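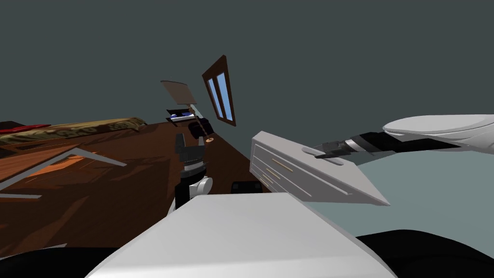
Fault Review: Bedroom Scene, Two-Arm Runs
Minutes

Called by: Zoltbridge simulation group
Chair: Natalia Olvera
Also present: controls, scene building, test operations, one guest from Górecki (gripper models)
Apologies: Vudonico
Start: 2:00 p.m.

1. Previous minutes

Accepted with one correction. Item 4 should read "wrist torque limit," not "wrist speed limit." The open action on log file naming is carried over again.

2. Fault under review

Olvera read out the fault record. During the April batch, the right arm failed to stop on contact with the top of the chest of drawers. The gripper was sent down to a hover point above the surface and should have held there until the left arm reported that its object was secure. In the affected runs the hold ended early, the right arm continued downward, and the commanded position went below the drawer top. The contact stop did not trip. The run ended on the time limit instead.

The batch was 1000 runs. The fault appeared in 30. All 30 were in the bedroom scene. No runs in the Sudora kitchen scene showed it, although the same arm controller build was used for both.

Test operations asked that the record be reclassified from "task failure" to "safety, simulated." The grounds given were that the same controller build is scheduled for the physical unit and a missed contact stop on hardware could damage the wrist or injure a person reaching in. Agreed. The record will be reclassified and the build is on hold for hardware until the hold is lifted in writing by the chair.

3. Findings so far

3.1 Early release of the hold

Controls reported that the right arm waits on a single flag from the left arm. The flag is set when the left gripper's finger gap stops changing. With a small, thin object such as the disc, the finger gap can stop changing while the object is held only near the fingertips. The flag is then set, the object shifts, and the flag is not cleared. The right arm has already been released by that time.

Górecki noted that the finger gap was never meant to be used as proof of a grasp. Their notes call for finger gap plus finger force. Controls confirmed that force was dropped from the check when the message rate was cut, and that the change was not listed in the release notes.

3.2 Contact stop did not trip

The contact stop compares wrist force to a fixed limit. Scene building reported that the drawer chest was imported with a collision shape lower than its visible top. The gripper therefore met nothing at the height where the top is drawn. By the time it reached the collision shape, the arm was moving slowly and the force stayed under the limit.

The offset was measured at 3 cm. Controls asked whether other furniture in the scene has the same offset. Not known. The bed and the lamp came from a different source and have not been checked.

3.3 Camera view

A question was raised on whether the tilt of the room in the robot's view was part of the fault. Controls said no. The arm targets are computed in the torso frame and do not depend on the view angle. Olvera asked for this to be shown with a repeat run and a level view before it is closed. Left open.

4. Discussion

Test operations proposed lowering the force limit on the contact stop. Controls objected. At a lower limit the stop trips on normal drawer pulls, and operators had previously got into the habit of clearing it without looking. No change to the limit for now.

Scene building proposed correcting the collision shape and rerunning the batch. Accepted, but Olvera asked that the uncorrected chest also be kept as a test case. A real drawer top may not be where the model says it is, and the arm should stop safely in either case.

There was some discussion of whether the right arm should be at the hover point at all while the left arm is still working. Test operations would like it parked beside the torso. Controls estimated that parking would add roughly a third to the length of each run. Not settled. Górecki offered to send their parking sequence for comparison.

The guest also asked whether the time limit should count as a fault stop in the logs. At present it is logged as a normal end, and the 30 runs were found only when an operator sorted by final wrist height. Agreed that a time limit reached below a known surface will be logged as a fault.

5. Decisions

Controller build held from hardware.
Fault record reclassified as safety, simulated.
Grasp flag to require finger gap and finger force, and to clear if either is lost.
Original chest model retained as a test case under a separate name.

6. Actions

Controls: restore finger force to the grasp check and correct the release notes.
Controls: repeat one failed run with a level view, same start values.
Scene building: correct the chest collision shape. Check the bed, lamp and window frame.
Test operations: rerun the full 1000 with the corrected chest, then again with the original.
Górecki: send parking sequence.
Olvera: inform Vudonico of the hold, as their demonstration uses the same build.

7. Other business

Disk space on the log server is low. Raw force logs from the faulted runs are not to be deleted. Others may be compressed.

Closed 3:10 p.m. Next review to be set when both reruns are complete.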